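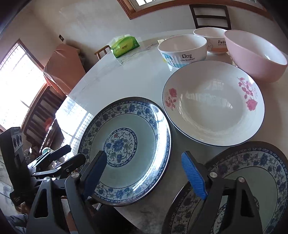

Reiko Mizuno m'avait prévenue dès le premier coup de fil : il ne fallait surtout pas démolir la grange, même si l'architecte insistait. Elle avait raison, et j'ai mis sept mois à l'admettre. Au départ, on voulait du neuf, du lumineux, avec une terrasse côté vallée — bref, tout ce qu'on avait repéré dans les magazines ! Et puis Haruto Higuchi est venu voir la charpente, il a tapoté deux poutres, il a souri, et le devis de la maison neuve est resté dans un tiroir.

On a donc gardé les murs, 253 mètres carrés en comptant le grenier (que je n'ai toujours pas rangé). L'agence Skanden a ouvert la façade sud et déplacé l'escalier, ce qui nous a valu un mois de décembre sous bâche, avec un poêle qui fumait et moi en doudoune à table. Je râlais beaucoup. Mon mari, lui, trouvait ça formidable !

Pour le sol, j'hésite encore entre la chaux et le chêne. Reiko penche pour la chaux, évidemment.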